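Skekell — lost my save after changing phones, any way back?

Asked by Rezaul Liyanage, 12 replies hidden

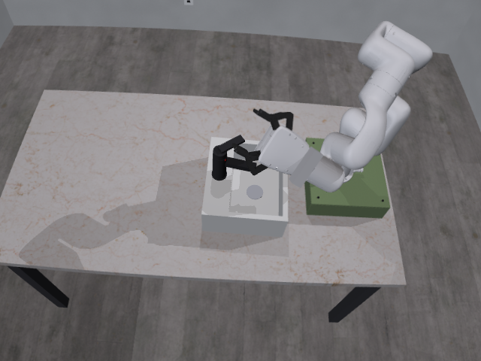

Question

Got a new phone Tuesday, moved everything over, opened Skekell and it's started me at the tutorial. Was on level 475. Had 1,016 gems, all earned, never paid for any. Old phone still turns on but the screen's cracked and touch only works on the top half. Never made an account, just pressed "play as guest". Is it gone? Support form sends an auto reply and that's it.

2 answers

Onyekachi Obi
Guest saves sit on the phone itself so dont wipe the old one whatever you do. Does it still rotate? If it does, turn it upside down so the settings cog lands in the bit of screen that works. Then Settings, Account, Link. Use an email you can get into on both. Wait for the green tick — mine took ages — then log in on the new one and pick "keep cloud save" when it asks. Pick the other one and you overwrite it with the tutorial.
If it won't rotate, a cheap USB mouse and an adaptor works on most Androids. Did that with my sister's.
Gems came across for me, daily streak didn't. Lost two boosters as well, no idea why.

Kamrul Ekanayake
same thing happend to me with Latik, never got it back. gave up and play Lockwood now, much better and it saves by itself. fewer adverts too

Comment from Rezaul Liyanage: mouse did it!! level's back, gems back. Streak gone but fine. Thanks Onyekachi

Comment from Ornella Mazza: does this work on iphone? no cog on mine, just a little person icon

14 found this helpful · 3 comments · Share

Contact us | © Dulness Players' Help | Back to top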